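Workshop notebook, Kellville room
Entry: Mar 4, 2026
Entered by: Noelia Cuesta
Present: Tae-yang Kang, Touran Soltani, Ro-un Ji (afternoon only)

Subject: Condition of work surfaces and storage of the tall cylinders

1. Purpose

This entry records the state of the white tables and the handling of the tall translucent cylinders. It follows the request made by Maribeth Buenaventura in September that both matters be written up in one place. Earlier remarks are scattered through the Ospina binder and should be treated as superseded where they differ.

2. Cylinders

The cylinders supplied by Hernard are frosted at the lower end and clearer toward the top. Staff are reminded that they are to be stood upright on the table with the frosted end down. The rounded bottom edge marks easily if the piece is dragged, so it is to be lifted and set down again when its position changes.

T. Kang cleaned 4 of them this morning with plain water and a lint-free cloth. No solvent was used. The previous practice of wiping with alcohol left a haze on the upper band of 2 pieces, and these have been set aside for Ro-un to look at. The haze shows best under the side window and is hard to find under the ceiling lights, where the ordinary reflections hide it.

Lengths were not checked today. The rack at the Ospina store accepts pieces up to 155 cm and anything longer must lie flat on the padded shelf.

3. Table tops

Faint brownish stains and scuffs remain on the white surface. T. Soltani tried the mild cleaner first, then the Hostitz paste on a patch the size of a coin. The paste lightened the stain slightly but dulled the finish around it. It is not to be used again on the white tops until a reply is received from the supplier. The scuffs are shallow and do not catch a fingernail.

Small specks and crumbs are to be brushed off before any cylinder is placed. A grain under the base is enough to make a tall piece lean, and it scratches the surface when the piece is turned.

4. Floor and surrounding area

Cables on the floor beside the table should be coiled and moved back to the wall at the end of each session. Cardboard boxes are to be closed or flattened, and none should be left behind the table where the person working on the far side has to step around them. The wood-topped workbench may continue to be used for equipment, provided that the upper shelf is not loaded beyond what was agreed with Maribeth.

5. Supplies

The carton of 100 cloths is nearly finished. Ro-un has placed an order with Hernard for another of the same size. Please do not substitute paper towel in the meantime, as it leaves fibres on the frosted part that are tedious to remove.

6. Outstanding

Reply from Hostitz regarding the dulled patch (Soltani).
Decision on the hazed pieces (Ji).
Labels for the padded shelf, in the same colour as those on the rack (Kang).
Revised cleaning sheet to be posted by the door once the above are settled (Cuesta). 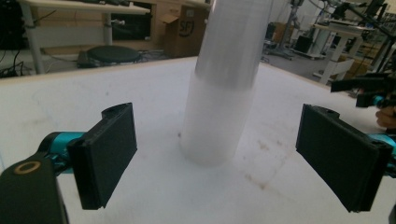
The cleaning sheet will keep its present numbering so that the references in the Ospina binder remain correct. Comments on the draft may be written in the margin of this page and initialled.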